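About Senholm

Senholm is a story workshop for people who write fiction and want somebody to find the holes in it. We read outlines, loose premises and half-built plots, and we tell you where we stopped believing them.

We don't promise to get you published. Plenty of outfits do, and we'd ask them for their numbers. We also don't think much of the idea that every premise has a novel inside it. Many have a decent short story, and a fair number have one good scene that the writer has been dragging around for years.

How we started

Jarmila Holub ran a writing course called Plendard and got tired of hearing herself say "interesting" about plots that fell apart on page two. She closed it and opened Senholm with five readers. Two of them had never taught anything, and she still considers that a point in their favor.

Our first job was Hindska, a ghost story in which the ghost could open doors but not drawers. We asked why. The writer didn't know, went quiet until November, and came back with a different book. Whether it was a better one is a matter of taste - two of us preferred the ghost.

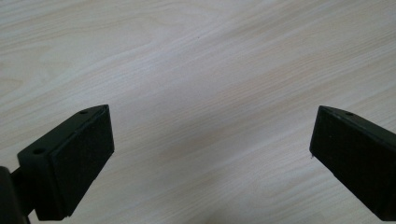

What you get

Send up to 1000 words of premise or outline. Two readers go through it separately, and you receive both reports, even when they disagree. They often do. We take 32 outlines a season and then we close the list.

We won't write your ending, and we won't call your twist clever if we saw it coming.

A word on methods

We have no system. Bartoš, our longest-serving reader, has tried most of the story charts and wheels on sale and uses none of them. If you work well with one, keep it, but please don't send it to us with the outline.

Page last revised September 2018.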